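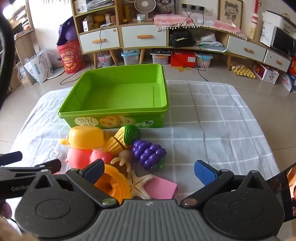
Toy pickup practice, green box and the pile in front of it

Barkham Robotics Club > Build Threads > Teaching the arm to tidy up

zirenfan
OK so our student project is finally moving and I have to share! We're teaching a small arm (we named it Min) to put toys back in a box. Step one is people doing the job with the hand-held gripper so we have demos to train on. I did 30 runs on Wednesday and my forearm is toast, but it is so much fun once you find a rhythm. The grape bunch is my favorite and the starfish is my enemy. Anyone want to trade tips before we start training?

torque_muffin
Love this!! The pig in the yellow hat is the best thing on this forum all month. Are you closing on the hat or the body?

zirenfan
Body. I tried the hat a few times and didn't like how the pig swung around. Kind of want to keep a couple of those in though, so Min sees what a bad grab looks like?

halfstep
Please don't. If you're training straight from demos it will happily copy the bad grabs along with the good ones. We left our sloppy runs in last year and the arm learned to hesitate over every single object, exactly like me.

torque_muffin
Disagree a little. Dropping something and then recovering is useful, you want it to know what to do after a slip. I'd toss the runs where you gave up and keep the ones where you fixed it.

halfstep
Fine, recoveries yes. Flailing no. Label them separately at least.

grid_paper
Question about the cloth. Is the gray grid there on purpose? White with lines seems like it would make Min depend on the lines, and then you take it to the demo at school and the table is plain brown.

zirenfan
It's just the cloth we like, but you're making me nervous now. I could do 12 runs on bare tile and 12 on a blanket?

grid_paper
Do it! And move the box between runs. If the box is always in the same place behind the toys it'll learn "go forward and let go" and you'll think it's a genius until somebody bumps the box.

dritum_dan
Coming at this from the other side, I think you're all overcomplicating a first project. Pick 2 toys, the corn and the citrus slice, leave the cloth alone, get something working by the end of August, then make it harder. Our Dritum build stalled for a whole semester on variety.

halfstep
Can't agree. Two toys in one spot is a script with extra steps.

dritum_dan
A script that runs, though :) New members stick around when they see the thing move.

zirenfan
OK compromise, five toys, box moves every run, same cloth for the first batch. Then tile. I'll post the first training results in this thread, good or ugly. Also has anyone had luck with the foam block? I keep squeezing it way too hard

torque_muffin
Close slower and stop as soon as it lifts. Took me forever to get that one. Can't wait to see Min try the octopus!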